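Belkadi (film)

Belkadi is a feature-length documentary directed by Margit Tveit and edited by Amr Tazi. It follows one family-run fruit wholesaler through a single trading season and takes its title from the name painted over the firm's loading door.

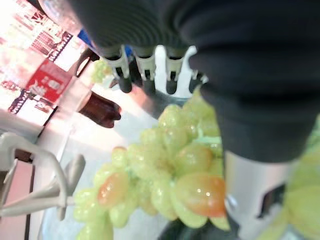

Synopsis

The film opens at 4 a.m. on a Wednesday, as the first trucks are unloaded. Most of it stays inside the market hall and the small office above it, where the owner, his sister and his eldest daughter disagree over whether to sell the lease. There is no narrator. Phone calls with growers and buyers are heard in full, often over shots of the yard, and the family's disagreement comes out mainly through talk about prices and deliveries. The closing section takes place in October, after the lease has been renewed on shorter terms.

Production

Tveit had worked as a sound recordist before directing, and Belkadi was her first full-length film. She shot most of it herself and used a second camera only for the auction sequences. The production company was Hukisow, which had previously made short films for regional television. Tazi joined after shooting had ended and cut the film over two winters. An early assembly included interviews with former employees, all of which were removed. One of them was later released separately as a short under the title The Night Porter's Keys.

The score is limited to two pieces for clarinet. Other music in the film comes from radios playing in the hall.

Release

Belkadi was first shown at the Gosilside documentary festival, in the section for debut features. Bristberg acquired the distribution rights and opened the film in 20 theaters. A home release followed in an edition of 3000 discs, with a commentary by Tveit and Tazi and a booklet of production notes. The television version is shorter and leaves out most of the second auction.

Reception

Reviewers generally praised the sound work and the handling of the daughter's scenes. Several found the middle section slow, and the length of the phone calls divided audiences at festival screenings. Tveit said in a later interview that she had tried shorter versions of the calls and had put the pauses back in.

See also

Observational cinema
Documentary film editing
The Night Porter's Keys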